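Notes for session 7: automation on the floor, and what happens to everybody's day

Okay, so last time we got through the history part (looms, assembly lines, the barcode) and I promised you we'd get to a workplace I know well. That's the clothing sort at Soltoser, where I spent two years on the line before I started teaching this course. Bring these notes to the discussion section, and please do the short reading on job design first, it's only a few pages!

**What the job was**

Used clothing shows up mixed together. Jeans with bedsheets, jackets with baby things, stuff balled up inside other stuff. A sorter picks up one piece, looks it over, feels it, and sends it to one of the grades. A decent sorter at Soltoser did 500 pieces an hour on the easy grades, and you'd be surprised how much of that was done by the fingers. I could tell a worn-thin knee before I'd really looked at it.

Now think about that as a list of tasks, because that's our method all semester. Reaching and lifting. Pulling one thing free from the pile. Deciding what it is. Deciding whether it's any good. Putting it somewhere. We called all of that "sorting," as if it was one thing, and so did the people who bought the machines.

**Which piece gets automated first?**

Most of you guessed "deciding" in the October survey, and I get why, since that's the software part and software is what we hear about. At Soltoser the first thing management wanted to hand over was the picking up. Shoulders and wrists were the big complaint on the line, and the picking up was where people got hurt.

But cloth is a pain for a machine. A box has corners and stays the shape it is. A pair of jeans has no fixed shape at all, and you have to find a bit that sticks up enough to pinch, close on it, and hope you've got one garment and not two. People do this without thinking, which is exactly why it never made it into anybody's job description.
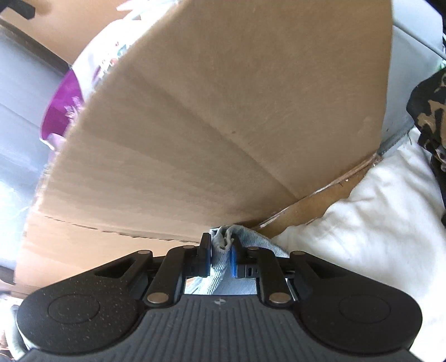

So when you're reading about a new system, look for the work that wasn't written down. At our place it included shaking things out, spotting a pin before it got somebody, and noticing that a whole delivery smelled of damp. None of that was in the plan for the new stations. It all still had to be done by somebody, and for the first months it got done by whoever was standing closest, on top of their regular work.

**What changed for the people**

I'll give you my own impressions here and you're welcome to argue with them.

- The lifting went down. Everybody liked that, me included.
- The pace stopped being ours. On the old line we'd speed up before lunch and slack off after, and the new stations didn't do that.
- Talking got harder. We used to stand shoulder to shoulder, and the new layout had each of us minding a station on our own.
- A new job appeared, clearing stuck pieces and restarting, and it paid 50 cents an hour more. There was a lot of grumbling over who got it!

That last one is worth a good chunk of our discussion. The people picked for it were mostly the ones who'd been comfortable with the tablets, and some of our best sorters (the ones with the hands, as we said) were passed over.

**For section**

Compare Soltoser with the Kusgate case in your packet, where the sorters were asked to help lay out the stations before anything was bolted down. Pick one task from a job you've had, any job, and break it down the way we did above. Bring it on paper, half a page is fine. The Jarell reading is optional this time, and we'll come back to it when we do scheduling software.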